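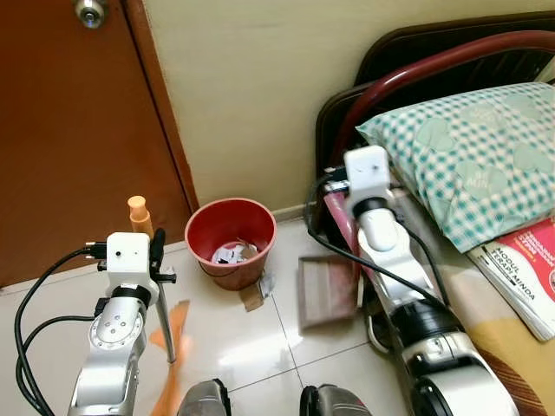 My neighbor on the bus home said that a machine like this should first learn to be cheap, and after that to clean. I did not argue with her. I was tired, and she had come to the open day at Skilledow on foot from the station, in the rain.

I want to write down what I remember. We were a group of 39 and they let us in 3 at a time, so I waited long and drank two coffees. The task was to tidy a small bedroom with a broom and a dustpan. I had expected a special tool, but the broom was an ordinary orange one, and the wastebasket was red plastic like ours at home. The paper scraps interested me most. I find them difficult to sweep myself – they slide away from the pan on smooth tiles.

The guide from Haslinger spoke very fast. I understood that they have recorded 2,740 attempts since March, but I did not understand how many were good ones. I wanted to ask and did not find the words in time. I will write to them.

Ticket for the bus from Jerisby is still in my coat. Tomorrow I must call about the Trolwood visit before nine.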